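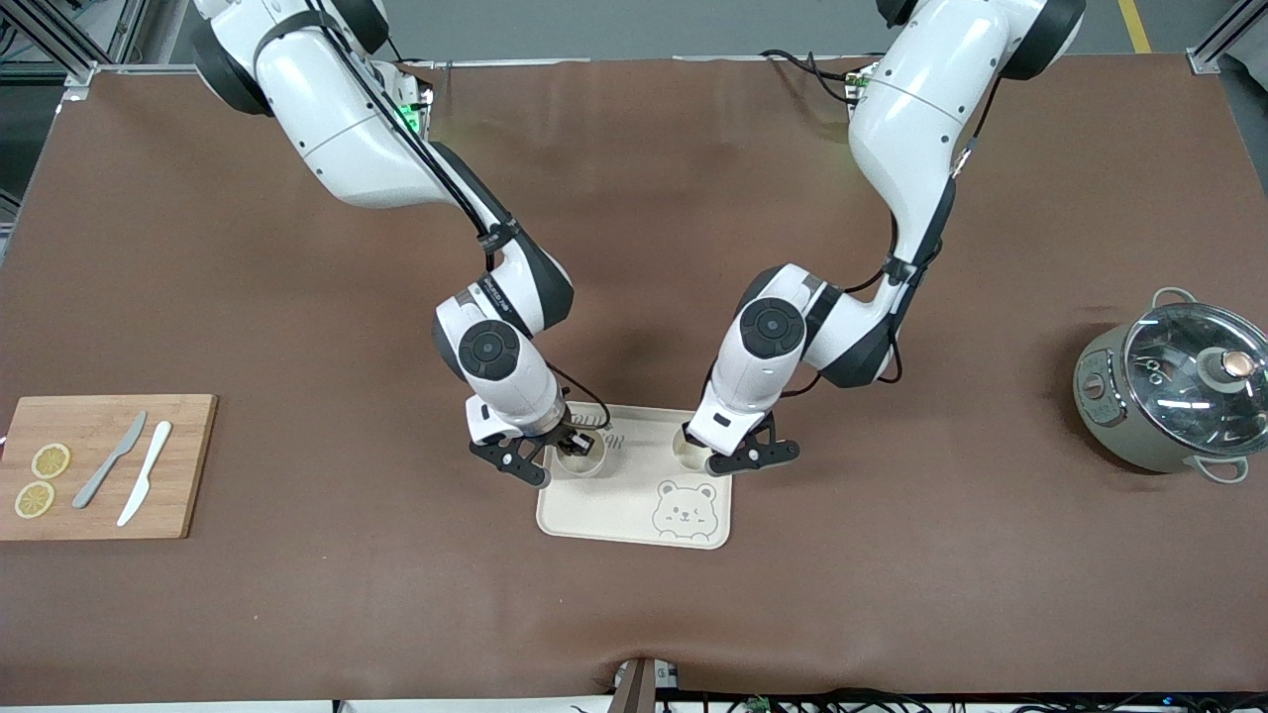 Bear tray, both cups in their recesses. Board to the left, lidded pot to the right.

Thread: Tray with recesses – how do you lay out around it?

kaelin_fan
I have set the table for lemon tea the same way since April: tray in the center of the mat, cutting board on the left, pot on the right. The cups sit in the two recesses and stay put. The drawback is that the tray takes up the middle, so the board ends up near the side of the mat. Is there a better arrangement for a table this size?

Usstead_J
Move the pot. A pot with two loop handles needs clearance on both sides for your hands, and you have it next to the tray. I would put it behind and bring the board in.

S. Kaufmann
Disagree with the above. Behind the tray means lifting a pot over two cups. To the side is correct. I would turn it until the handles line up front to back, then the tray can sit closer.

pudano30
The knives bother me more than the pot. Two side by side on the board, next to the lemon slices. Use one, put the other away. Dried slices do not need cutting anyway.

kaelin_fan
The second knife is for bread. I take the point about the slices – they could go in a saucer.

Usstead_J
Then the board can leave the table entirely once the bread is cut. That solves the original question.

S. Kaufmann
It does, if the bread is cut first. My own tray is a plain one from Ernus, no recesses, and the cups slide when I carry it. I would keep the recessed one whatever the layout.

pudano30
Recesses collect crumbs. I had one like that and went back to flat with a cloth on it. Less to wipe.

S. Kaufmann
A cloth has to be washed. A recess takes one pass with a sponge.

kaelin_fan
Keeping the tray, the winking bear is not negotiable in this house. I will try the handles front to back tonight, with the board off the table after the bread. Does anyone use a trivet under the pot on a mat this thick?

Usstead_J
Yes, cork, 500 ml pot and up. Smaller than that I skip it.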